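**Ticket 1782** - dining chair rocks, rung creaks
**Site:** Drullbridge flat, kitchen
**Item:** white chair, square legs, Culton
**Status:** open, waiting on parts
**Opened:** 2018-01-20

**Reported problem**

One of the white chairs in the kitchen rocks from front left to back right when someone sits down. It also creaks if you put a foot on the front rung. The tenant says it started in December, after the chairs were moved out for the floor to be cleaned.

**Checks so far**

1. Swapped the chair with the one by the window. The rocking moved with the chair, so the floor is not the cause.
2. Turned it over and checked the leg bolts. Two were loose at the front. Tightened both with the 4 mm key. Rocking is less but still there.
3. Looked for missing glides. Front left glide is worn down on one side. The other three are fine.
4. Pressed on the front rung by hand. No creak. Pressed again with someone on the seat - creak came back right away.

So there are two separate faults. The glide explains the rocking. The creak only shows under load, and the rung has to be checked with a person in the chair and a foot resting on it, the way people normally sit.
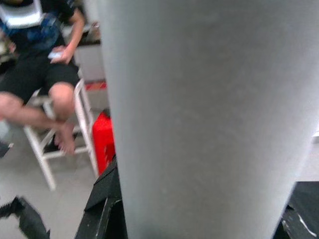
The joint at the right end of the rung moves a little when weight comes off the foot. There is no crack in the rung or the leg that I can find. Most likely the glue has let go inside the joint.

**Tried**

- Candle wax on the joint. Creak stopped for an evening, then came back.
- Felt pad under the worn glide. Works for now but it slides off on the kitchen floor.

**Next steps**

- Order a set of glides from Covport. They come in packs of 12, so put the spares in the drawer with the keys.
- Open the rung joint, clean out the old glue, reglue with Mandagi wood glue and clamp overnight.
- Recheck with someone seated before closing this.

**Notes**

The chair is safe to sit on in the meantime. Please don't stand on the rung to reach the top cupboards. If another chair starts doing the same thing, add it to this ticket - no need to open a new one.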